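## 4. Assembling the Horkura folding worktable

Read this section through once before opening the hardware bag. One person can do steps 1 to 6. Turning the table over in step 7 takes two.

You will need a Phillips screwdriver, a soft mallet and the hex key from the bag. Do not use a power driver on the leg brackets. The inserts in the underside strip easily, and stripped inserts are not covered by the warranty.

### 4.1 Fitting the legs

1. Lay a blanket on the floor and place the top on it, face down. Leave the protective film on for now.
2. Find the two leg sets. The set marked F goes at the front, on the side with the long rail.
3. Line up the bracket holes with the inserts and start all the bolts by hand. Leave them finger-tight.
4. Open the legs until the brace clicks. If it does not click, check for packing foam in the hinge.
5. Tighten the bolts with the hex key, working corner to corner.
6. Push the rubber feet onto the legs and tap them home with the mallet.

**Caution:** Keep fingers clear of the brace while opening or closing the legs.

### 4.2 Standing the table up

7. With a helper at the other end, tip the table onto its long edge and then onto its feet. Lift it by the rail. Lifting by the legs can bend the brackets.
8. Peel off the film, starting at a corner. If it leaves residue, wipe with warm water and a drop of dish soap.
9. Press down on each corner in turn. If the table rocks, turn the adjuster inside the foot nearest the gap until it stops.
10. Retighten the leg bolts after a week of use, and then every August or whenever you do your yearly checks.

**Note:** The Horkura 46 has fixed feet and no adjusters. Use the felt shims supplied with it.

### 4.3 Placing the table

Leave at least 500 mm clear on the side you work from. The table can stand against a wall on its other sides, but pull it out a little if the wall has a heater on it. Avoid direct sun through a window. A white top will yellow over time, and the edge banding may lift.

Keep the heaviest items over the legs. The middle of the top is meant for hand work and light storage. 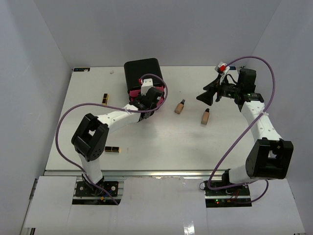

*Fig. 4. White top in use, with walls at the back and on both sides.*

### 4.4 Cleaning

Wipe spills as soon as you see them. Ink and hair dye will stain if left. Do not use scouring powder, acetone or bleach. For dried glue, lay a damp cloth over the spot for an hour and lift the glue with a plastic scraper.

### 4.5 Folding and storage

1. Clear the top.
2. Turn the table face down on a blanket, again with two people.
3. Press the release tab on each brace and fold the legs in, rear set first.
4. Fasten the strap around both leg sets.

Store the folded table flat or on its long edge in a dry room. Do not stack anything on it while it is on edge.

Replacement feet, straps and hardware bags can be ordered from Clillbridge under part number 555. Give the size of your table when ordering.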